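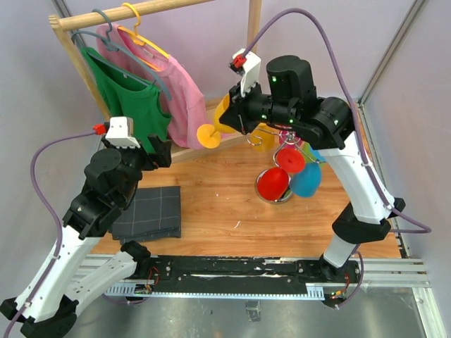

Re: [clothes-swap] October swap, what to bring?

From: Hiwot Zeleke
Date: 24 September 2024

Hi all,

Cheuk-hei Hsueh wrote:
> I have never been to one of these and I have a closet full of stuff
> I don't wear. Is there a limit on how much I can bring? Do you take
> summer things in October? Also a wool coat with a torn lining, would
> anyone want that?

Welcome, Cheuk-hei! The limit is 20 pieces a person, and shoes count as one piece per pair (we argued over that in the spring and I'm not opening it up again). You get a ticket for each thing you bring and you spend them however you like.

Yes, bring summer stuff! Tank tops and sleeveless things go fast even when it's cold out, people layer them under cardigans all winter. I wore one under my big gray sweater half of last year. If you can, bring them on hangers — a green top on a hanger gets tried on, and the same top at the bottom of a pile goes home with me in a trash bag. Plastic or wood, I don't care, but put your initials on them if you want them back.

The coat, definitely. Put a note on the collar saying the lining is torn. Last time I took home a Sunico jacket with no buttons at all and it's my favorite thing now, I found a set for it in the button drawer at Habte and sewed them on in front of the TV.

We had 61 people in the spring and the line for the mirror was awful, so if anybody has a full-length one they could lend us, please write to me off list. Same for safety pins. I thought I had a whole box and there were four in it.

Doors open at 10, same room as before, upstairs from the Pelledari bakery. Parking is still bad. Take the 25 bus if you can and get off at the library.

Please wash things first!!

Hiwot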